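Gripper trials move on to headphones

The two-arm bench at Drammont spent most of November on one question: which fingers to fit before the Lollik sorting job starts. Igor Malý ran the tests and Gaétan Kennedy kept the log. This item covers the headphone part. The results for boxed goods were in the last issue and have not changed.

For anyone who missed the earlier items, Lollik takes in returned audio gear, and the headphones come to the bench out of their boxes, cables and all. The arm has to pick up one pair, show it to the inspection camera, and put it down in a rack. People do this now. Lollik would like the arms to do the easy part of it so that its staff can spend their time on the pairs that need a closer look.

We compared two finger sets. The first is the tapered black finger that came with the Beso gripper. The second is a wider, softer finger made for us by Sýkora. Both fit the same mount and take the same few minutes to swap. The controller settings were kept the same for both sets, apart from the closing width, which had to be changed because the Sýkora finger is thicker.

Cables were the first problem and took up the first part of the month. A pair of headphones is easy enough to grip when it is alone on the table with its cord tucked in. With the cord running loose, the planner sometimes took it for part of the headband and went for it. Even when the grip was good, a trailing cord could end up under the other arm's fingers and pull the pair around on the way up. Most of the failed lifts in the first week came from this. 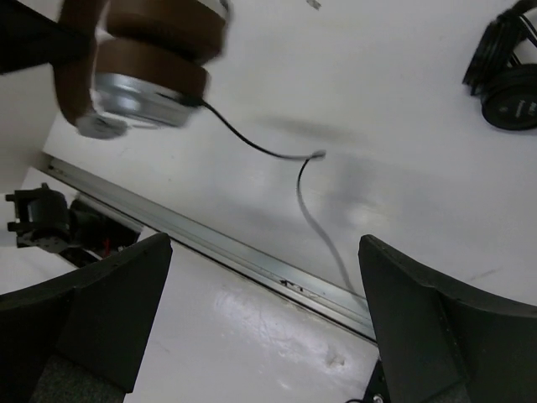
Brown pair in the air, cable still trailing across the table. Wrist camera view.

Gaétan changed two things. The arm now stops for a moment after the first part of the lift, and the wrist camera checks whether anything is still running from the earcup down to the table. If it is, the arm goes up more slowly and the second arm holds back until the cord is clear. This adds time to each cycle. Nobody at Lollik has complained about that so far, and it cut the number of dragged pairs by more than half.

The other change was to the labels. We had been marking cords and headbands as one object, which was quick to do but gave the planner no way to tell them apart. Gaétan went back through 2373 of the older pictures and marked the cords separately. The model trained on the new labels does better with black cords on black headphones, where it used to do worst. It still gets confused when cords from two different pairs cross.

The second problem was where to take hold. Igor tried three places: the top of the band, the end of the band near the earcup, and the earcup itself. The top of the band is the best for balance, but with the pair lying flat there is often no room for the lower finger unless the band is lifted a little first. Earcups are a poor choice. They turn on their hinges, and the soft cushions give way, so the grip that the controller reports as firm is often only a pinch of foam. 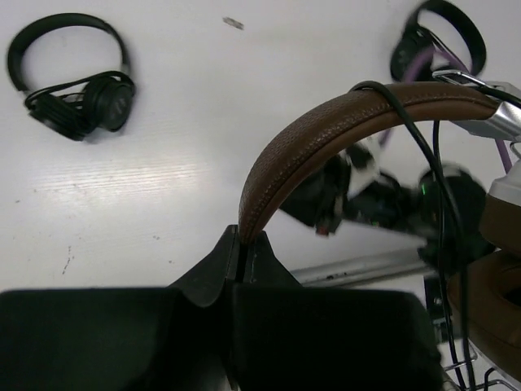 Our choice for now is the end of the band. The tapered fingers can get in close there without having to push other pairs out of the way, and that matters when several are lying on the table together. The drawback is swing. With the band held by one end, the rest of the arch reaches out to one side and the weight of the earcups is a long way from the fingertips. Leather-like padding such as the grained brown band has helps a good deal, as it gives the pads something to press into. Smooth plastic bands slipped more often in Igor's runs, and he had to raise the closing force for those.

The Sýkora fingers held better once they had a grip. In the swing test, where the arm stops hard halfway to the rack, they dropped fewer pairs than the tapered set did. They also left no marks on soft bands, even at the higher force. Getting them into position was the weak point. They need a wider gap, and on a crowded table they touched a neighboring pair in many of the runs. On a clear table there was little to choose between the two sets.

We also had a short look at camera placement. The wrist camera gives the best view of the fingertips, but anything moving near the lens blurs, and a raised pair can block a good part of the view. The overhead camera has no such trouble and cannot see under the band at all. Running both costs us some speed on the controller. Igor brought the exposure on the wrist camera down and added a lamp, which made the blur better and the reflections on the white tabletop worse. He is going to try a matte covering before he touches the exposure again.

The longer run is next. We plan 3000 picks with the tapered fingers, using mixed pairs and loose cords, in blocks of 60 with a check of the pads after each block. The Sýkora fingers will get a shorter run of the same kind. Igor has asked them for a narrower version with the same soft face, and they have said they can cut one from the existing mold. If it arrives in time it will go into the test as a third set.

A few housekeeping notes for people using the bench. The closing width is now stored with each finger set, so load the right profile after a swap. One screw at the base of the right finger has worked loose twice, and Gaétan would like everyone to check it before starting a run. Please write down the finger set at the top of the log sheet. There are several pages from the middle of the month where it is missing, and those runs had to be left out of the comparison.

If you have old wired headphones you no longer want, Igor can use them, working or not. Over-ear pairs with long cords are the most useful. Leave them on the shelf beside the bench with the cords as they are.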